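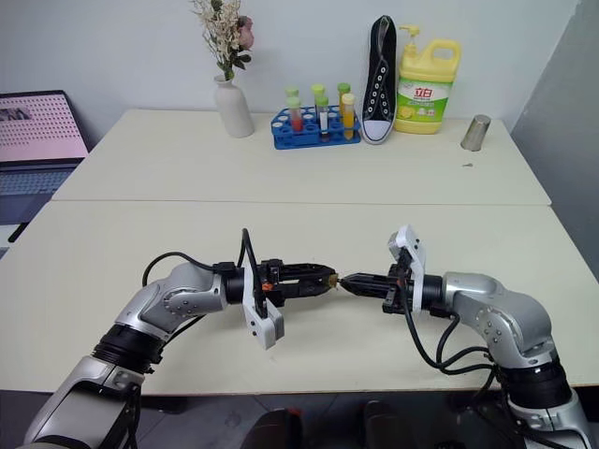
A cream table against a pale wall, its two sections meeting at a thin seam.

Most councils in this country will tell you they want people to repair more and throw out less. Fewer will give people a table to do it on. I have spent the better part of two years trying to book cheap public space for small jobs, and I think we have the question of shared rooms the wrong way around. We keep funding programs. We should be funding hours.

My own town, Wolilside, has a library with a good meeting room, a hall with a kitchen, and a former infants' school that was done up a few years ago under the name Quispe. All three are owned by ratepayers. On paper all three are open to the public. In practice you need a group, a certificate of currency, a nominated key holder and a bond. The bond at Quispe is $300, refunded within 27 business days if the floor is swept. I paid it once. I wanted four hours to reglue the joints on a set of kitchen chairs, a job that can't be done in a one-bedroom flat with carpet.

The booking system, Pultix, wouldn't take the words "personal use" in the purpose field. It offered meeting, class, celebration and other. I chose other and was asked to attach a program of activities. I attached a page that said "chairs". It was approved nine days later.

Staff are not to blame for this. They were helpful whenever I got through to one. The system was designed for regular hirers, the dance school and the playgroup and the bridge club, and it serves them reasonably well. They know the forms and they roll their bookings over every December. What's left for everyone else is the gaps, and the gaps are hard to see from outside.

The council's annual report says there were 333 individual bookings at Quispe last financial year. It says nothing of the hours when the building was heated and unbooked, and I'd like that number published. A gym publishes its quiet times. So does a swimming pool. A ratepayer should be able to look up when a room she has already paid for is free, walk in with her library card and use it.

The usual objection is insurance. It deserves a serious answer, and the answer is that councils already insure people to do far riskier things without a form. Anyone can light a gas barbecue in the park. Anyone can put a child on the flying fox. The skate bowl has no booking system at all. Public liability was sorted out for those places years ago, and a person with a pot of glue and four clamps is not a harder case.

The second objection is mess. I have more sympathy with that one. Sawdust gets into everything, and whoever has the room next shouldn't have to clean up after me. But a rule about hand tools only, a drop sheet in the cupboard and a broom would cover most of it. If that fails, charge for cleaning afterwards. Charging everybody beforehand keeps out exactly the people who live in flats and don't have $300 sitting about.

I should say something about the commercial version, as it's often held up as the solution. Dulteo rents benches by the hour in an industrial estate two bus rides away. It is well run, the lighting is excellent and I've used it when I was desperate. A monthly membership comes to about $244. That is fair for someone who makes furniture to sell. For someone who mends a chair twice a year it makes no sense, and the chair goes out on the nature strip for the hard rubbish truck.

Which is where the money comes back around. We all pay for that truck. We pay for the tip as well, and for the brochures asking us to use it less. Some of what we spend on carting chairs away could be spent on keeping one room unlocked on a few set afternoons, with a person at the front desk who is there anyway.

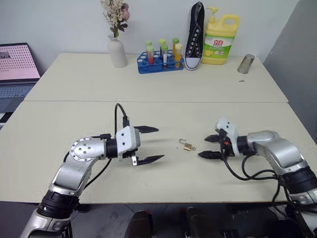 A reader, Bluegum, wrote in after an earlier version of this piece ran in the residents' newsletter: "I hire the hall for a choir and I'd be nervous about this. We fought hard for our slot. Once you say a room is open to anyone, the next step is telling regular groups they take up too much of it."

I take the point, and I wouldn't touch a single regular slot. The choir should keep its evening. What I'm after is the stretch between lunch and school pick-up, when the car park is usually bare – and I'd be happy to see it written into the hire policy that existing groups come first. The policy is up for review in December. Submissions can be made at the front counter or by post, and the form is two pages long.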